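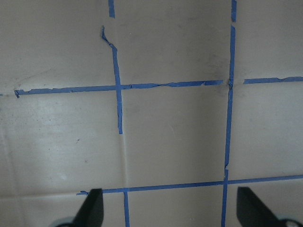
Tape grid (table marking)

A tape grid is a temporary pattern of square or nearly square cells laid out on a work surface with strips of adhesive tape. It is used to assign positions to objects, to repeat a table setting, or to divide a shared surface. Painter's tape is the usual material, as it can be lifted and laid again.

Construction

The surface is first covered with paper, commonly brown kraft paper. Lengthwise strips are laid before crosswise ones. In the Dobre method, described by Ruxandra Buzatu, cell width is set at 300 mm and each strip is pressed down from the middle outward. A cell should hold one dinner plate with clear paper on all sides.
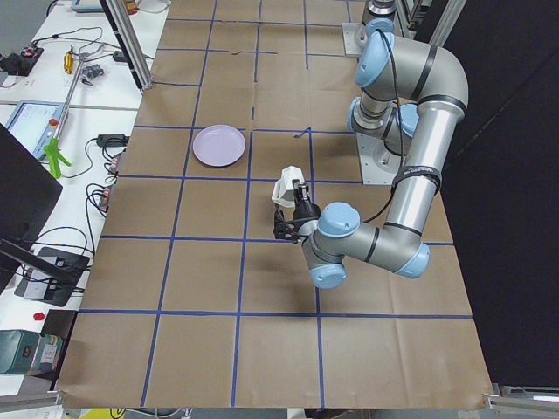
Round plate placed within one cell of a kraft paper grid.

Wear

Emanuel Marinescu's Pandomgate notes separate damage to the tape from damage to the paper. Tape fails first at crossings and free ends, where it frays, curls or tears.

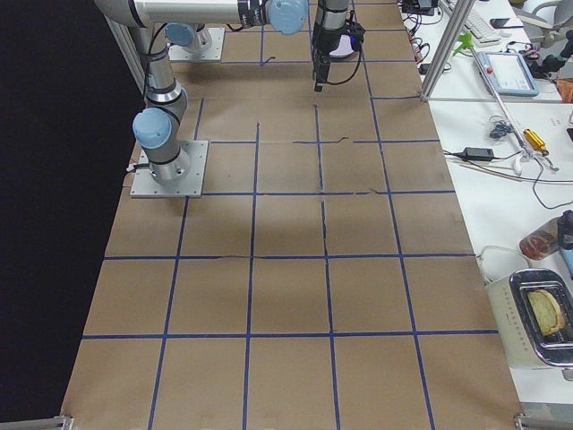 Paper damage is slower and consists mainly of creasing and scuffing. It seldom affects the use of the grid until a fold lifts a strip. Faint wrinkles can be left alone, but a kink in a crosswise line, like the one near the center of the table, moves the edge of the cells on both sides. Marinescu recommends replacing the full strip in such cases. Stray pieces of tape are removed at the same time, as they can be mistaken for position marks.

See also: Kraft paper; Painter's tape; Place setting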